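Fastura to buy more hand-held grippers before the bedding work grows

Posted 7 Apr 2023 in Equipment and planning

Fastura, the small company in Lellbridge that collects household handling data for robot makers, has decided how it will spend its equipment money this year. The larger part goes to hand-held grippers and the parts that wear out on them. A second robot arm, which many in the workshop had hoped for, is moved to next year's plan.

The decision was taken after two months of discussion. Heriberto Ríos, who prepares the purchasing plan, told us that the arm was never refused. "We asked a simple question, what stops us from working on a normal day," he said. "The answer was always a gripper that waits for a part. It was never the arm."

The company's present work is mostly with soft things: quilts, comforters, pillows, folded clothes. A person holds the gripper, goes to a bed in a real home, and moves the bedding as one would do in the morning. The recordings are later used to teach a robot the same movements. Bedding was added to the programme last August and it has become the biggest part of it.
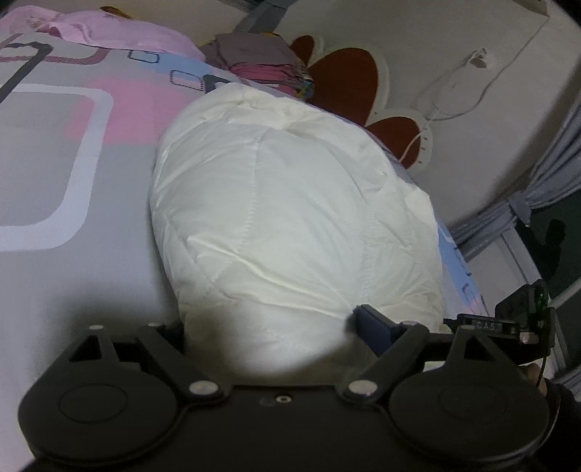
Soft material is also what makes the budget difficult to write. With boxes and cups, the finger pieces last a long time and a team can guess well when to order new ones. A thick cover asks more from the fingers, as they must push under an edge, close on several layers and hold while the weight hangs to one side. Mr Ríos keeps a sheet where each session is written down with the finger set that was used. According to this sheet, a set used only for bedding is changed after 173 sessions, and a set used for hard objects can go to 700.

For this reason the new plan does not speak of grippers alone. Each unit is bought together with spare fingers, a spare cable and one extra electronics module, and this is counted as one line in the budget. Before, the spares were ordered separately, when somebody noticed that the drawer was empty. The delivery from the supplier, Kulholm, could then take several weeks, and in that time a complete gripper stayed on the shelf for the want of a small piece.

Fastura will order seven such sets. The first two are expected before the summer and the others will follow when the homes for the second part of the programme are confirmed. Kulholm has agreed to keep the same price for the whole order, on the condition that the fingers are not changed to another type in the middle. The workshop had to think about this condition for some days - there is a softer finger which a few of the operators prefer for thin sheets - but in the end the present type was kept. It is known, and the older recordings were made with it, so the new ones can be compared without extra work.

There was also a cheaper offer. A firm from another town proposed a lighter gripper at a lower price, and one was borrowed for a trial week. The operators liked the weight. They liked less that the module could not be changed without opening the whole body, which needs tools that are not carried to a home visit. Mr Ríos wrote in his report that a low price is welcome, but that the hours of a person who travels back to the workshop must be written beside it.
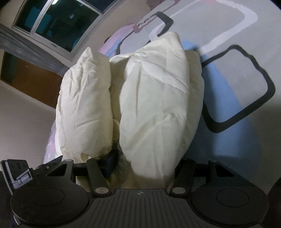

Time for visits is the other large figure in the plan. A visit to one home needs two people, the transport of the equipment and a fixed payment to the family, and these costs stay the same if one gripper is working or three. Until now, most teams have gone out with a single unit. If it failed, the visit was finished. From the summer every team will carry a second one, already charged and checked, and the planning office thinks that this alone will pay for a good part of the order.

Some money is kept for storage and checking. The workshop in Lellbridge will get a proper bench with labelled places for each unit, and a short checking list will be followed before a gripper leaves the building. The list asks for the state of the fingers, the pivot pins, the cable and the battery. It was written by the operators themselves during a quiet week and it fits on one page.

A part of the new equipment will later travel to Machala, where a partner team wants to begin with the same kind of bedding tasks. The partner will pay for its own operators, and Fastura lends the grippers for the first season. It is not yet decided who pays for worn fingers during the loan. Mr Ríos would like to have this in writing before anything is packed. He said that in an earlier loan this question was left open, and that both sides then waited for the other to order.

As for the robot arm, the offer received in winter remains valid for some more months, but the company does not intend to use it. An arm needs a room with a bed that can stay in place, a safety barrier and a person trained to look after it, and the present rooms cannot give this. The plan for next year will include a small study of the space, with prices for rent and electricity, so that the arm is not judged only by its purchase price.

Operators who wish to propose changes to the spare parts list can still write to the planning office. The order for the first two sets will be sent to Kulholm after the prices are signed, and the training dates for the new equipment will be put on the notice board next to the workshop door.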